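Panley drawer bins, set of three
Reviewed by Evelien Desmet, 7/12/26

I bought these for the cutlery drawer after the old timber insert split. The grey plastic has a rippled finish that hides water spots, and the ribbed base stops forks sliding. Crumbs do settle in the ribs, so mine get a rinse every fortnight. The handle holes are big enough for my fingers. Delivery took nine days and one corner was scuffed.
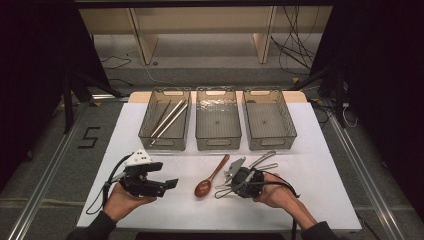
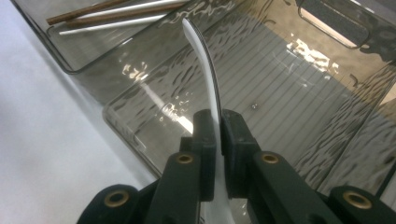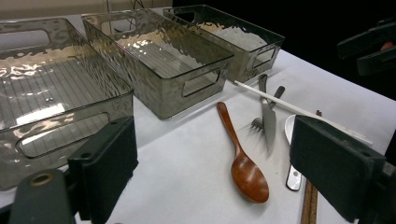
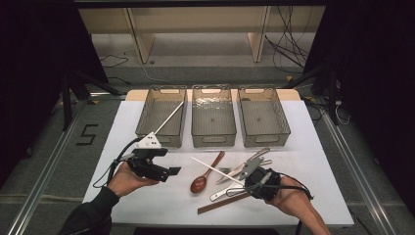
Do they fit a standard 500 mm kitchen drawer?
Measure the inside first. Mine fit side by side with a small gap at the back, which I filled with a folded tea towel.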